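Trabajo final de Organización de Espacios
Proyecto: ordenar la ludoteca de Nutham
Entrega: 9/4/22

1. De dónde partíamos

La ludoteca guarda 603 objetos. Lo sabemos porque los contamos, y porque el inventario anterior, heredado de un curso que ya se graduó, decía 1409. La diferencia no la ha reclamado ningún niño. Nuestra hipótesis es que alguien inventarió los bloques de construcción de uno en uno hasta que se aburrió, y que después sumó el subtotal dos veces.

El encargo era modesto: que cualquier persona pudiera encontrar un juguete y, lo más difícil, devolverlo a su sitio. El presupuesto también era modesto, 200 euros, de los que gastamos 165. El resto sigue en un sobre que hemos guardado tan bien que conviene anotarlo: cajón de las tijeras, al fondo.

2. El método

Empezamos con el sistema Vorkard, que vimos en clase y que clasifica por material. Duró una mañana. Con él, una cuchara de plástico vive con un dinosaurio de plástico, y la cocinita queda repartida por media sala. Pasamos entonces a clasificar por juego: lo que se usa junto se guarda junto. Es lo que hace cualquier abuela, pero en la bibliografía aparece como método Dovhaniuk y así lo citamos.

Cada conjunto va en su propia bolsa transparente. Probamos antes con cajas opacas y etiquetas, y descubrimos que los usuarios de cuatro años no leen etiquetas. Los de veinte tampoco.

3. La mesa de clasificación

Todo pasa por una mesa blanca antes de volver a la estantería. Allí se decide qué va con qué, se embolsa y se discute — sobre todo se discute.
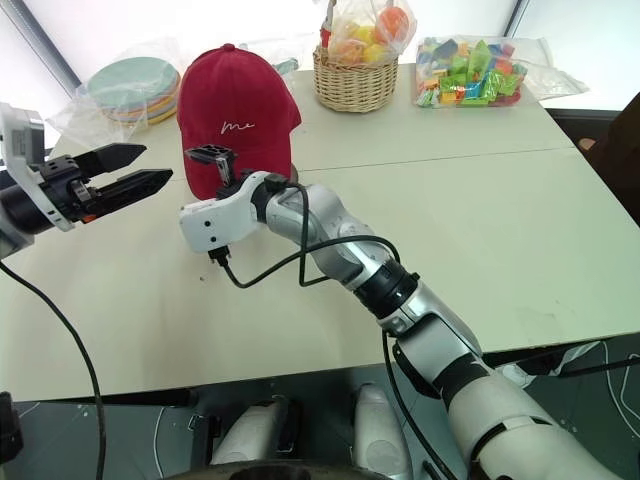

Albane Lacroix opinó, al leer el borrador, que embolsar una cesta era guardar dos veces lo mismo, y que un niño con prisa no abre dos cosas para llegar a una naranja. Le dimos la razón a medias: la cesta forma parte del juego de la compra y, sin bolsa, la fruta acababa debajo de los radiadores.

La gorra roja con el «me» bordado en blanco es un problema teórico aparte. No pertenece a la cocinita, ni a los platos de colores pastel, ni a los bloques. Tras un debate desproporcionado abrimos la categoría «disfraces», que de momento tiene un solo miembro.

4. Lo que queda pendiente

En octubre queremos repetir el recuento y comprobar si las bolsas siguen cerradas. También hay que decidir qué se hace con el puzle Condasness, que está completo salvo por las esquinas. Proponemos conservarlo hasta entonces en la balda de arriba, con una nota.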